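Let the Robotics Club Fold Laundry

By Annag Crichton
November 3, 2020

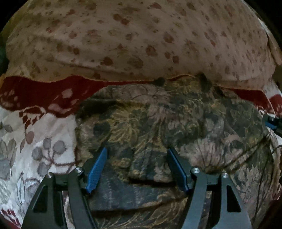 Gripper fingers on either side of a folded brocade flap, Skostley robotics club.

Our school district gives robotics clubs money for two things: competition entry fees and the parts needed to compete. At Skostley we spent last year's share on something else. We bought fabric, a lot of it secondhand, and the students spent the season working on how to pick it up. The district office has asked us to explain that, and a few parents have too. I coach the club with Jianguo Wei, and this is my answer. He agrees with most of it.

For six years we went to the regional competition like everyone else. The game changed each season, but the job stayed close to the same. There were balls or blocks or rings on a flat field, and the robot had to collect them and put them somewhere. Our students got good at it. They also got good at something I liked less, which was reading the rule book in the first week, watching videos of other teams, and building a version of whatever the strongest team had built. By April we had a robot that could do one task on one field. Then we took it apart for the motors.

I don't think that is a waste. Students learned to wire, to cut a plate square, and to stay calm when a chain came off. Some of them are in engineering programs now and tell me the competition is why. But a block is a very forgiving thing to pick up. It has the same shape before you touch it and after you touch it. If your fingers close in the right place, you have it.

Cloth is different, and the students found that out in one afternoon. Push on one side of a heap and the other side moves. A fold that looks like an edge can be the middle of the piece. A patterned fabric is worse, because the lines in the pattern look like creases and the creases hide in the pattern. Anqi Gu, who was a junior then, spent most of two meetings trying to pinch the top layer of a folded brocade without bringing up the layer under it. She got it some of the time. She wrote down each try, and by the end of the season the group's log had 762 of them in it, with a word or two on every failure. "Two layers." "Slid." "Grabbed cushion."

I have read a lot of student engineering notebooks for competition judging. Most are written the week before the event, and you can tell. The log is the first one I have seen that the students needed for themselves. They argued over it. They went back to old entries to settle whether a steeper approach had been tried on the heavy cloth or only on the thin cotton. One argument about what counted as a successful grip lasted three weeks and ended with a definition written on the whiteboard, which was then argued over again.

The work is mostly done with hand-held grippers. A student works the fingers and moves the whole tool by arm. Some parents who came by expected to see a machine driving itself and were let down. I understand that. But when you hold the gripper yourself, you feel right away how little two fingers can do compared with a hand, and you start to plan. Students who would have written code first and asked questions later began by standing over a pile of fabric, looking for a place to start.

There was a cost side as well, and it should be said plainly. Our last full competition season came to $3,886 with travel, and 14 students were on the roster. Four of them drove or built the robot in any serious way. The rest scouted, made buttons, carried the toolbox and waited. With the cloth project every student used a gripper at nearly every meeting, and we spent a good deal less.

Now the arguments against us. Mafalda Pacheco coaches at Brirndale and has told me, kindly, that we took away the one thing that gets teenagers to show up on a cold evening, a date on which they might win. She is partly right. We lost five students in the first month, and two of them were our best builders. They wanted a match clock and a crowd. I don't have a good replacement for that. We held an open evening in the cafeteria, and it was pleasant, and it was not the same.

She also says a competition forces a finish. Our project had none. In the last week the students still could not take a single napkin off a stack every time, and a few of them found that hard to accept. I think it is fair to ask whether a fifteen-year-old should spend a year on a problem that will not be solved that year. I think so – but I would not say it about every fifteen-year-old.

The third objection comes from the district, and I take it less seriously. It is that fabric does not look like robotics. A table of cushions and printed cotton does not photograph like a robot on a field with a number on its side. One person at the budget meeting asked if this was a home economics request sent to the wrong office. Jianhua Shao, whose daughter is in the club, stood up and said that he runs a commercial laundry, that sheets and shirts still get sorted by hand there, and that he would be glad to hear from anyone in the room who could build him something that did it well.

I am not asking the district to stop paying for competitions. Brirndale should keep going, and if enough of our students want to return, we will enter again. What I want is a change of one line in the funding rules, so that a club can apply with a project of its own, a written plan and a log that anyone can come and read. Twenty students have signed up at Skostley this fall. They have asked to start with fitted sheets, and Jianguo and I have told them we think that is a mistake.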